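Home
Posts
Notes
Archive
About
Feed

Moving my node from Hitorness to Sudent

I have run a small settlement node at home for a few years, mostly to watch my own payments go through without asking somebody else's server. Until June it ran Hitorness. It now runs Sudent. These are my notes on the change, written for anyone with a similar setup and for me when I have to do it again.

Hitorness worked, but the ledger index had grown to the point where a restart took 90 minutes. Most of that time went on checking the index against the stored blocks, one record after another, on a single core. There is a setting to skip the check. I used it once and ended up with a wallet balance that disagreed with the ledger by one payment, so I put it back.

Sudent keeps the index in separate segments and checks only the last few on start. Older segments are sealed with a hash and left alone unless you ask for a full check. On the same machine a restart takes four minutes. A full check is still slow, and I now run it overnight once a month.

The move itself has three stages: export the keys, build the new index, and point the wallet at the new node. The documentation covers the first and the third well. The second has gaps.

Key export. Hitorness writes an encrypted file and Sudent reads it directly, provided it was made with version 15 or later. Mine was older. I had to upgrade Hitorness first, let it rewrite its key store, and then export. Check the version before you start. The error you get from Sudent is "bad header", and I spent an evening looking for a damaged disk.

Building the index. You can download blocks from peers or import them from the old data directory. I imported. The import tool opens every block file at once, and the default limit on open files was too low, so it stopped at file 113 without a message and returned a success code. Raise the limit, run it again, and compare the final block height with the one the old node reports. Do not trust the exit code.

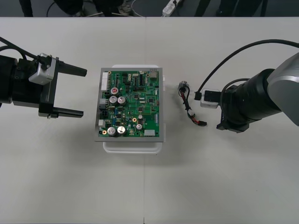 Green board on its grey metal frame, with the white tray underneath.

The build is limited by disk writes. Raising the cache made a difference up to a point, after which the machine began to swap and everything got slower. I settled on half the memory for the cache. Turn off the payment watcher during the build as well. It queries the index every few seconds and gets nothing useful back until the index is complete.

Pointing the wallet. I use Dobre, which speaks to either node over the same interface. The port is different and the access token has to be made again. Dobre also keeps its own list of unconfirmed payments, and it carried two stale entries across. Clearing the list and scanning again from the last 100 blocks removed them.

Fee estimates are where the two differ most. Hitorness takes the middle value of recent fees. Sudent looks at what is waiting and works out what would be needed to get into the next block. In quiet periods its figure is lower. When the queue is full it climbs quickly and stays high for a while after the queue has cleared. I have set an upper limit in the wallet and let small payments wait.

I also looked at Jurdale, which offers a hosted node with the same interface. The setup is shorter and the backups are taken care of. It does mean that a third party sees every address I ask about, and avoiding that was the reason for running a node in the first place.

Still to do: move the backup script to the new paths, and find out why the log file is rotated twice at midnight. The old data directory stays on the spare disk until the next full check has passed.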